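5/29/20

Second week with the two-arm kit from Ditbridge. The trial unit stays at Jiltville until the lease paperwork is settled, so the plan is to get through the small-object tests first and leave the heavier ones.

Mounting went faster than in January. The base plate now has slotted holes, and the arms came out level on the first try. The Hegde controller still boots slowly — 44 seconds from switch to ready — and it drops the right arm's home position if the power is cut before the shutdown prompt clears. Reported that already. No reply.

Gripper notes. The claw fingers meet well at the tip but give little contact area farther back, so anything small and round has to be taken near the points. Closing force is set in steps from 0 to 2000 with no unit given in the manual. At 328 the fingers hold a plastic cap without marking it. Much higher and the cap creeps out sideways. I would like to see a flat pad offered as an extra part.

Color coding at the wrist (blue ring left, green ring right) is a small thing but useful when reading the logs, which use the same two colors. Cable routing is poor. The gripper leads hang in open loops and there is no clip in the box.

Tests on the board today used the small green item with the white top, both arms working from the front edge.
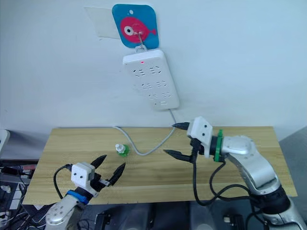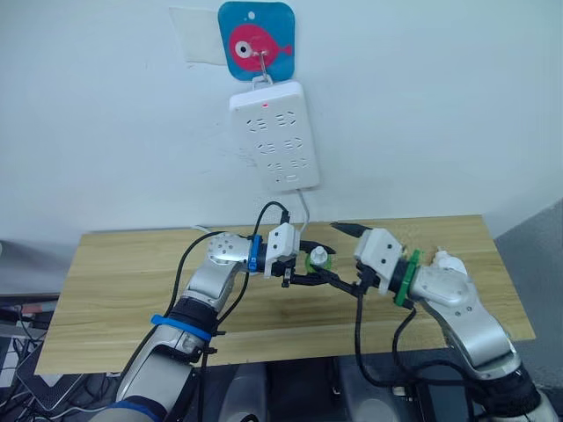

Floor Van Leeuwen read my draft and thinks I am too easy on the price. Her view is that the Rirnon set costs less, ships with 3 finger types, and has a controller that remembers its home position whatever happens to the power, so Ditbridge should either fix the firmware or throw in the pads. She also wants the lease quote broken out by arm, because a single-arm station would cover half of what we do. I have asked for both quotes and will hold the review until they arrive.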